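Section 4: Tidying the cables on your Motlow shared table

By now your Motlow table is standing on its feet, the top is level, and with any luck you have had a cup of coffee at it. We know how tempting it is to stop here and simply start working, and plenty of people do. But the cables are the part of the job that makes the difference between a table you enjoy sitting down to and one you are forever shoving things around on, so please give this section a little of your time before you pile everything on top. Set aside 30 minutes, a bit more if you are moving over from an old desk and bringing all your old cords with you.

What you will need

The bag of 3 fabric ties from the parts box
A soft, dry cloth
A power strip with a cord long enough to reach your wall outlet
A small box or tray for the cords you end up not using

CAUTION: Unplug the power strip from the wall before you begin, and leave it unplugged until step 9. Never coil or tie a cord that is in use while you work on it.

Sorting

1. Bring every cord to the table and lay them all out where you can see them. It will look dreadful for a while. Please don't lose heart, it looks dreadful in our workshop at Minddale too.

2. Pick one cord, find both of its ends, and work it free of the others from the middle outward. Pulling on the ends only tightens a knot, as anyone who has ever put up lights in December will tell you.

3. Decide whether you still need it. If you can't say what a cord belongs to, put it in the box with a note and look at it again in a month. Most of them never come back out.

4. Coil each spare or extra-long cord in loops as wide as your hand and close the coil with a fabric tie. Let the cord fall the way it wants to go. Forcing it into a tight little bundle strains the wire inside, and it will spring open on you anyway.

NOTE: If you run out of ties, the Tastia ties sold for our kitchen carts are the same width and work just as well.

Placing the monitor and lamp

5. Set down the large things first, since they decide where all the cords will run. A monitor likes to stand well back from you, with its cords dropping straight down behind it. Check that you can tilt and turn the screen fully without anything going taut.

6. Stand the desk lamp near a grommet, which is what we call the round cover set into the tabletop. Swing the lamp through its whole range before you settle on a spot, and leave enough slack in the cord for its furthest reach. A lamp that tugs at its own cord has a way of creeping across the table over the weeks.

7. Open the grommet cover, feed the plug down through the hole, and follow it with the cord, guiding it from underneath with your other hand.

CAUTION: Don't force a large plug through the opening. Run that cord over the back edge instead, well away from knees and chair casters.

Power

8. Choose a place for the power strip where you can reach the switch without stretching. Many of our customers keep theirs up on the tabletop, near one end, and we have no quarrel with that so long as drinks live at the other end. 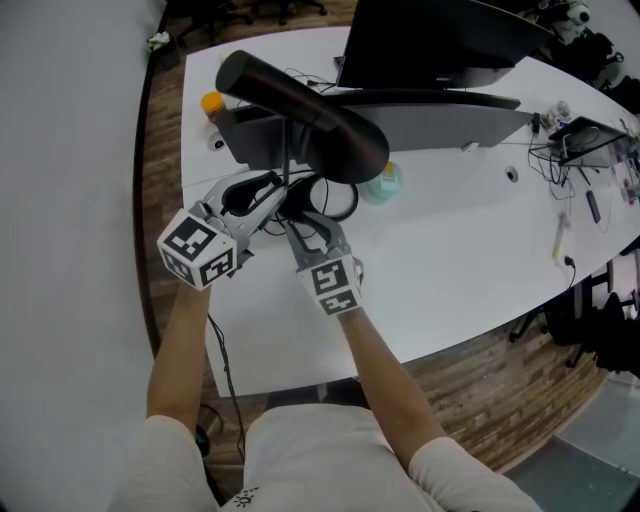

If two or more people will be sharing the table, agree at this point who plugs in where. It saves a good deal of reaching across one another later on. Keep cups, bottles and anything with a loose lid away from the strip, and go back over the floor as well, picking up bits of packaging and moving bags out of the path of the chairs.

9. Plug the strip into the wall, switch it on, and try each item in turn. If something stays dark, check its plug at both ends before you undo any of your nice coils.

10. Wipe the top with the dry cloth. Pale tops show every fingerprint after a job like this one, and a quick wipe now is easier than a proper scrub later.

NOTE: Owners of the smaller Mudgway table can follow all of these steps except step 7. The Mudgway has no grommets, so every cord goes over the back edge.

Go through the cords again whenever you add a new piece of equipment. Cleaning and care of the tabletop are covered in Section 5.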